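Chapter 8
Clearing and Making the Bed
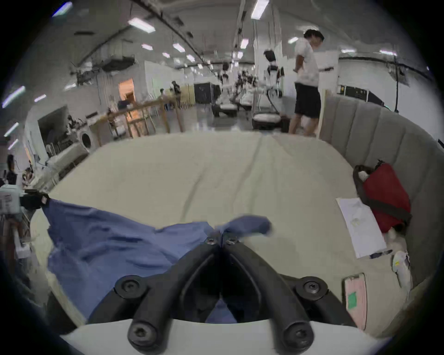
A bed is the largest flat surface in most homes, and people put things on it. Bags, papers, pens, clothes and even shoes end up there during the day. Before any sheet can go on, all of it has to come off. This chapter covers that first job and then the handling of the cloth itself.

In Chapter 7 we sorted laundry by weight and fiber. The same groups are used again in this one, so keep your chart at hand.

Start with the small items. Pens and scraps of paper are easily rolled up in a blanket and lost until the next wash. Bags come next, then shoes, which go straight to the floor. Loose cloth is left for last. Pick it up by one corner, let the rest hang, and find the second corner by running your hand along the edge — this is quicker than spreading the whole piece out again.

Once the mattress cover is bare, look for creases. A long crease left under a fitted sheet can be felt through it. Pull the cover toward the foot of the bed first, then toward each side.

Nikola Nikolovski, who ran the linen room of a hotel with 43 beds, taught new staff to clear a bed completely before touching the cover. His routine is given in full in Section 8.2.

Terms to know: mattress cover, fitted sheet, flat sheet, hem, selvage

8.1 What Belongs on a Bed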